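Clearing the Counter: The Gallery

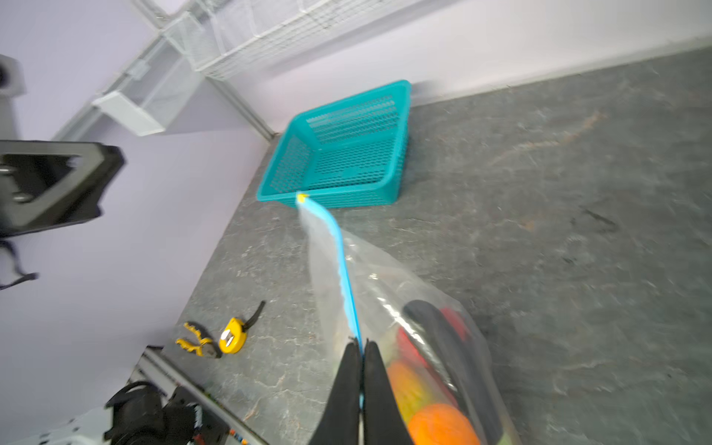
Stemby

Okay, so I promised a few of you I'd post about the great counter clear-out, and then I sat on it for ages. Sorry! The short version is that our gray marble-look counter had turned into the place where everything in the house went to rest. Toys, tools, mail, a candle with no wick. I love that counter (the white veins hide crumbs like you wouldn't believe) and I wanted it back.

So at the top of the page you've got the zipper bag and the teal basket, which between them are pretty much my whole system. The bag is the clear kind with a light blue strip and a little yellow slider, and I'm a convert. Round orange ball, the yellow-orange thing, something red, a long black thing, all in one bag and I can still see there's a ball in there without dumping the lot on the floor. I used to put small toys in shoeboxes with a label on the end, and every single time somebody wanted one toy, five boxes came down.

The basket lives toward the back of the counter. It's teal, it has rows of small oval holes on the sides, and I got it at Ruddock when they were closing out the summer stuff last September. I bought two and the other one went straight under the bathroom sink. The holes are great because you can rinse the whole thing in the tub and stand it up to drain.

Then there's the tool end, over on the left. Yellow tape measure with its black strap, and the yellow and black pliers next to it. I keep going back and forth on these. They belong in the garage, I know they do, but I use the tape measure more in the kitchen than anywhere else — shelf liner, curtain rods, whether the new toaster fits under the cabinet (it didn't). For now I'm giving them a hook inside the pantry door and we'll see if anyone puts them back.

A few things I'd pass along if you're doing your own counter:

Start with the small stuff. I always want to start with the big ugly appliance, and then I get tired and the little things sit there for another month.

Use bigger bags than you think. Mine bulges a bit on one side and I like to have room so the slider doesn't fight me. The Rurnia ones I tried before were too short for anything long, and I ended up with toy handles poking out the top.

Press the air out before you run the slider across. A bag full of air takes up half a basket all by itself.

Wipe the counter before anything goes back on. I used the Drirkance spray and an old T-shirt. There are some faint brownish marks on mine and I've made my peace with them.

I'm doing the hall closet next, and that one scares me. There's a whole shelf of single gloves. If anybody has a good way to store board games with split corners, please tell me, because tape is not holding and I'm not buying new ones.

Last updated 4th May

59 shares | 1,178 views | 4 comments

mudroommama
The shoebox thing, yes!! I had them stacked to the ceiling. Switched to clear bags over the winter and my kids put things away now. Sometimes.

pinecone_44
For the board games, I cut the picture off the lid and put everything in a zipper bag with it. Takes up no room at all. You do lose the nice box, so maybe not for the old ones.

tansyandtwine
Where did you find the hook for the pantry door? Mine has that thin hollow kind and everything I screw in falls out by the weekend.

quiltsbyaccident
My tape measure has lived in the silverware drawer for years and I'm not moving it.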